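Platos blancos con borde oscuro: mi pequeña obsesión de este otoño

Compartir 143 · Comentarios 6

Llevaba meses dándole vueltas a lo de cambiar la vajilla y por fin me he lanzado. ¡Y qué alegría me da cada vez que pongo la mesa!
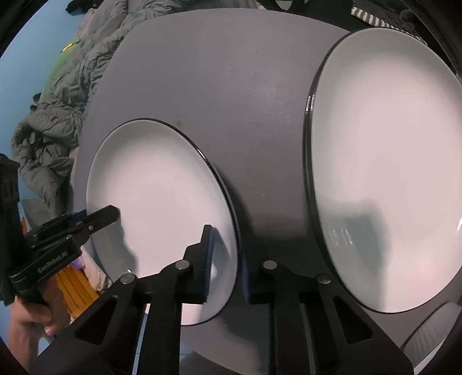 Todo empezó porque a mi vajilla anterior (heredada, con florecitas, preciosa en su día) le iban quedando menos piezas cada año, y las que resistían estaban desportilladas. Quería algo blanco, porque la comida luce muchísimo más sobre blanco, pero el blanco total me parecía un poco de comedor de hospital. Y entonces vi los platos con el canto oscuro en el escaparate de Grirkar, la tienda de menaje que está al lado de mi trabajo, y me quedé clavada en la acera como una niña delante de una pastelería.

Lo que más me gusta es cómo ese filo oscuro dibuja el plato sobre la mesa. La mía es gris, lisa, con las esquinas redondeadas, y siempre me había parecido sosa. ¡Pues ahora me encanta! El gris y el blanco se llevan de maravilla, y no he vuelto a sacar los manteles desde septiembre. (Eso sí, el gris no perdona: las manchitas se ven todas, y con las de té todavía ando peleándome a base de bicarbonato y paciencia.)

Otra cosa que he aprendido: no hace falta que todos los platos sean del mismo tamaño. Yo antes compraba por juegos cerrados, seis llanos, seis hondos, seis de postre, y los de postre no salían del armario. Ahora mezclo. Una tortilla francesa con ensalada va perfecta en un plato mediano, y los grandes los dejo para la pasta, los arroces o esas cenas en las que pones un poco de todo en el centro y cada cual va picando.

El domingo de las croquetas (ya os contaré, salieron riquísimas) me dio por poner la mesa con calma, sin centro de flores ni nada, solo los platos y unas servilletas de lino de Ikonen que tenía guardadas para no sé qué ocasión especial. Pues la ocasión eran unas croquetas, mira.

¿Y cómo los guardo? En vertical, en un escurridor viejo metido dentro del armario. Cojo el que quiero sin levantar toda la pila, y hacen mucho menos ruido por las mañanas, que en mi casa hay quien duerme hasta tarde.

Ahora le tengo echado el ojo a unos cuencos a juego. Si alguien ha probado a meter este tipo de borde en el lavavajillas a diario, que me lo cuente, por favor, que yo de momento los friego a mano con una esponja suave.

253 veces compartido en total · Deja tu comentario

Contacto · Todos los derechos reservados · Volver arriba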